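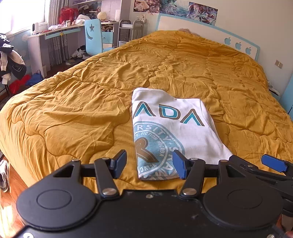 Home data collectors, clothes folding and tidying
Markeo – Bramstead area
Part-time, paid by the hour
Posted 2024-09-10

Markeo is looking for people to record everyday housework in their own homes with a pair of hand-held grippers. The recordings are used as training examples for a learning system that handles clothes and other soft items. You do not need a technical background. You do need a bed or a large table to work on, and some patience with T-shirts.

What the work is

You hold one gripper in each hand and do ordinary jobs with them: folding a shirt on the bed, moving a folded stack to a drawer, pulling a quilt straight, hanging up a jacket. A camera on the gripper records what the fingertips are doing. Each job is recorded from start to finish as one example, and then you mess things up again and do the next one.

The current round, called Jitora, covers 44 tasks. Most of them are folding. Each collector is asked for 265 accepted examples over the length of the contract. Failed attempts are useful to us as well and should be uploaded, but they go in a separate folder and do not count toward the total.

We want real rooms. Please do not clear the desk, buy matching bedding or take things down from the walls for our sake. Put away mail, bank papers, family photos and anything else you would not want recorded. Other people in the home have to agree in writing before you start, and they should stay out of view while you record.

What you need

– You are 18 or older and live within delivery distance of our Bramstead office
– You can work at least 2 hours at a time, with daylight or good room lighting
– You own a mixed pile of clothing: plain and printed, thick and thin, adult or child sizes
– Home internet fast enough to upload video overnight
– You can hold and squeeze a tool in each hand for the length of a session. Breaks are up to you and short ones are paid.

What we provide

The grippers, chargers, a carrying case and spare fingertip pads are on loan for the whole contract. Training is one paid afternoon at the office, where you fold the same towel more times than you would like. After that a reviewer checks your first uploads and writes back with notes, usually on speed. New collectors tend to go too fast, and they let go before the fabric has settled.

Pay

You are paid for recording time, setup and upload checks, every two weeks. The rate is in the information sheet we send before the interview. There is a bonus at the end of the contract for collectors who complete all of their accepted examples. The contract runs through January.

How to apply

Write to Tamara Moldovan, collection lead, through the contact form on the Markeo jobs page. Put "Jitora home" in the subject line. Tell us which part of town you live in, what hours you could record, and what surface you would work on. A resume is fine but not required.

Questions about privacy, storage of recordings or withdrawing your data should go to Þórey Toft through the same form. You can ask them before you apply.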